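From: Hnat Melnychuk
To: Runby residents list
Date: 5 Aug 2020
Subject: Re: Water rates

Sirkka Miettinen wrote:
> Has anyone else had the new notice? Mine went up
> to $2,082 and there's no breakdown.

Same here, and no breakdown either. I rang the office and was told to ask for one in writing.

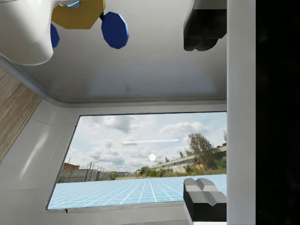
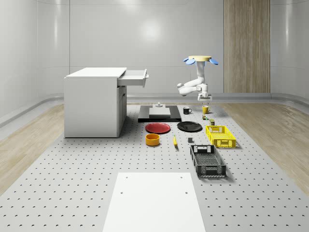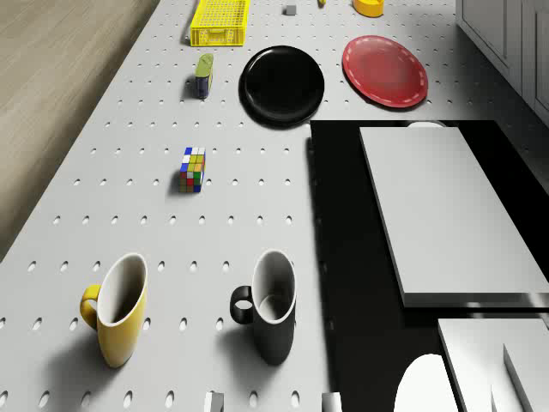 The old rate was set in March -- before the meter charge came in. Aarne has the form if you want to dispute it. You get 20 days from the notice.

Hnat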